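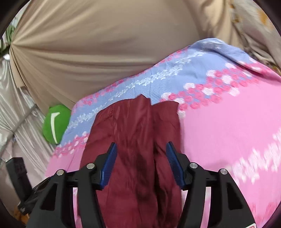 ## Slide 1: Storage-in-transit, what the warehouse needs from dispatch

- Introduce self: Tahsin Pathirana, inbound scheduling, Cendberg.
- Scope is household goods held between pickup and delivery. Permanent storage is a separate contract and a separate talk.
- Numbers come from the Backlund warehouse. 2,446 shipments in the review set.

## Slide 2: Where the clock starts

- Storage days count from the date the load is signed in at the dock. Pickup date does not matter for billing.
- Crews still write the pickup date in box 12 of the intake sheet. Billing then has to correct it by hand.
- Ask dispatch leads to cover this at the August refresher.

## Slide 3: The 30 and 60 day marks

- Day 30: the customer gets a written notice with the current balance and the planned delivery window.
- Day 60: the file moves to long-term rates unless an extension is signed. Valuation coverage has to be reissued at the same time. These are two forms. People send one.
- Pause here. This slide got most of the questions at Sutell.

## Slide 4: Vault loading

- One customer per vault. No shared vaults, even for a three-box overflow.
- Soft goods go in last, on top, in sealed cartons. Rugs are rolled, wrapped and tagged at both ends.
- Sofas and oversize pieces go to rack storage, with the rack number written on the same inventory page as the vault numbers.
- If the inventory runs to a second page, the lot number goes on both.

## Slide 5: Condition codes

- Driver and warehouse each record condition at handoff. If the codes differ, the exception is noted before either person signs.
- "Scratched" without a location is no use to claims. Write side, height and length.
- Skip the code table if running behind. It is in the handout.

## Slide 6: Release

- Delivery requests need the lot number, the destination contact and elevator booking details.
- Partial release is allowed, but the vault is re-inventoried and resealed under a new seal number.
- Trulon scheduling screen shows partials as closed. Check the notes field until the fix is in.

Questions. Leave slide 3 up.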